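Saturday, January 22, 2022

Moving Crichton off the old desktop and on to a lighter one. Notes mostly so the next person doesn't repeat my morning.

State at the start: Crichton is the older of the 2 bench machines, with 8 GB of memory and a spinning disk. It still ran the full desktop we put on it at install. Logging in had got slow enough that people were using Sevar for everything and leaving this one alone. Nothing wrong with the hardware that I could find. Disk check came back clean and the memory test ran through without errors.

Backed up the home directories to the file server first. The copy stopped part way on a cache folder full of thumbnails. Left that folder out and ran it again, no complaints. Then saved the list of installed packages to a text file in the same place.

Installed the light desktop alongside the old one and logged out. The login screen did not offer it. Spent too long on this. The session file was there, but the login manager was reading its list from a different directory, which somebody (possibly me) had set in the config when we were trying out Hovel. Commented out the line, restarted the login manager, and the new session showed up in the menu.

First login was quick. Things that needed fixing by hand:

Keyboard layout went back to US. Set it to UK in the system-wide file so that new accounts get it too.

Panel was on the wrong monitor. Set the left one as primary and moved the panel across. It stayed put after a reboot.

Screen locker: both the old and the new one started at login and argued over who had the screen. Took the old one out of autostart.

Network shares did not mount. The old desktop had been doing this quietly through its file manager. They are in fstab now, with the option to carry on booting if the server is down. Pulled the network cable and rebooted to check, and it came up all right.

Removed the old desktop after lunch. 205 packages went, and I read through the list before saying yes. Two things on it we do need, the PDF viewer and the scanner tool, so I marked those as manually installed and ran it again. That freed a bit over 2000 MB, going by what the package manager printed at the end.

Zoltura build tested afterwards. Compiles and runs, but the tray icon is missing. It wants a tray protocol that the new panel only supports through a plugin. Plugin is in the repository, not installed yet. The main window works without it. 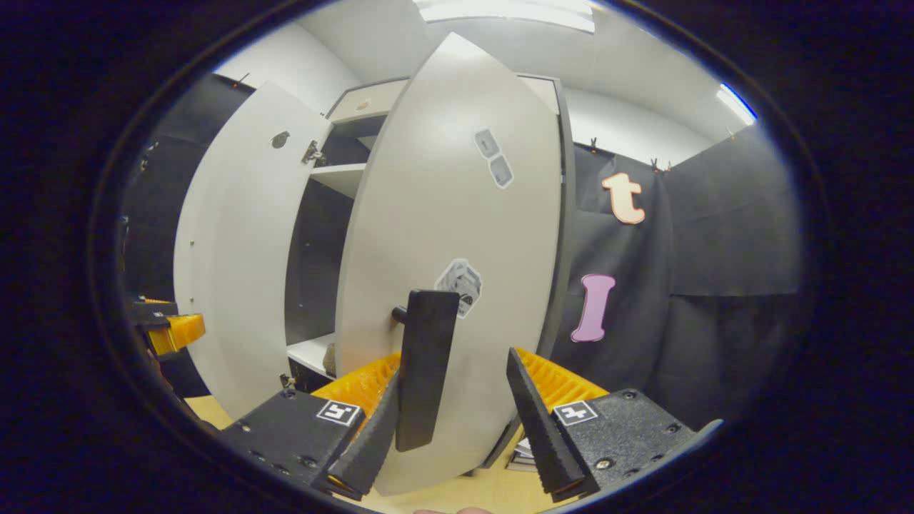 Install media: I wrote a fresh USB stick with the current release and labelled it. Older discs can go once someone has checked them for drivers. If you are looking for them, try the tall light grey cabinet, the one with the double doors and white shelves inside. Please don't wipe the new stick for moving files about.

Left to do: the tray plugin, the printer (not tried at all), and the same change on Sevar. I would leave Sevar until February, when the current run of builds is finished. Config files as changed today are on the file server under crichton-desktop, with the originals next to them ending in .old.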